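Rostholm Issues Good Practice Guide for Wrist Camera Recording
January 16, 2020

The Rostholm Institute has published a guide to good practice for laboratories that record robot handling work with cameras mounted at the wrist. The guide applies to all new recordings made in the institute's shared rooms and is offered to partner laboratories for voluntary use. 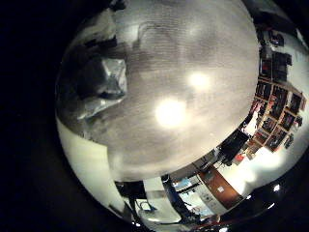
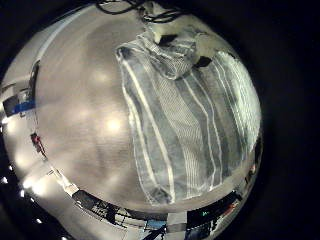

Views from wrist-mounted cameras: the ceiling and walls of the room, and a striped cloth on a gray tabletop.

Reading time: 2 minutes

The guide was prepared over the past year by a working group led by Hongjun Du, head of laboratory safety. It sets out what must be checked before a recording begins, what must be written down while it runs, and how long the files may be kept. Work with cloth and other soft goods has a chapter of its own.

Under the new rules, every session must have a named operator who remains within reach of the stop control. Cables above or beside the work surface must be checked before the arm is powered, and again after any change of tool. Where a cloth is to be folded or moved, its starting position must be noted in the session log, together with the reason for any repeat attempt.

A section on privacy deals with wide-angle lenses. Because such lenses take in a large part of the room, the guide requires that walls, doors, shelves and screens be treated as part of the recorded area. Signs must be posted at each entrance, and documents containing personal details must be removed before work starts. Staff who enter during a session must be told that recording is under way.

"A camera on the wrist turns wherever the arm turns," said Yolanda Obi, who edited the section. "Our earlier rules covered the table and left the rest of the room to good sense. We have now put those expectations in writing."

The working group reviewed 819 recordings from the institute's archive in preparing the text. Of these, 19 were withdrawn from shared use due to incomplete consent records. The review also found that lens type and camera position were often missing from session logs. Both are now required entries.

Recordings that have not been reviewed within 1,000 days will be deleted unless the project lead requests an extension in writing. Requests will be handled by the office of Amrit Landry.

The Lundholm laboratory has adopted the guide in full. The Rampersad laboratory will apply the sections on safety and record keeping, and is expected to decide on the privacy section after its own staff have been consulted.

Training for operators begins this month and is required for anyone who books a shared room. Questions about the guide may be sent to Awuor Okoth at the institute's standards desk. Printed copies are available at the main reception.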